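Plamby Wool & Fleece Wash, 16 oz bottle

I started making this soap in my own laundry room because I was sick of fleece that came out feeling like a doormat. Regular detergent was leaving a film on everything soft we owned, and I kept adding softener on top of it, which made the film worse (yes, I know that now). So this one rinses out fast, has no softener in it and smells very faintly of oranges. My neighbor Asabe Ekpo tested the first batches and made me cut the orange by half. She was right!

How I use it: one capful for a sink of cool water, 2 capfuls for a full machine load. Turn sweatshirts inside out, zip the zippers, pick the gentle cycle and skip the dryer if you can stand to wait. I lay mine on a towel overnight and they're ready for the school run by 7 in the morning. Throws and plush blankets are fine too, but give them the machine to themselves – they drink up a lot of water and need room to move.

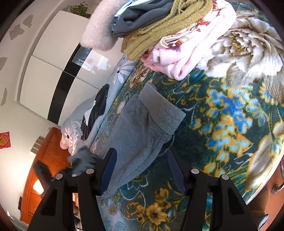
Gray fleece sleeve on a floral plush blanket, with a little pilling.

Speaking of pilling, please don't expect soap to take pills off. It won't. Go over the sleeves with a fabric comb first, cuffs last and very lightly, then wash. I sell the Tomudton comb for that and it's the only one I've stuck with.

The bottle is refillable and the cap is the same as last year's, so hang on to your old pump. Refill pouches are back in March. If you're sensitive to citrus, ask me for the plain version in the order notes and I'll swap it, no extra charge.

Recently viewed
Tomudton Fabric Comb
Plamby Plain Wash, Unscented
Cairns Mesh Laundry Bag, Set of 2
Wesance Drying Rack

2,494 shares
16 comments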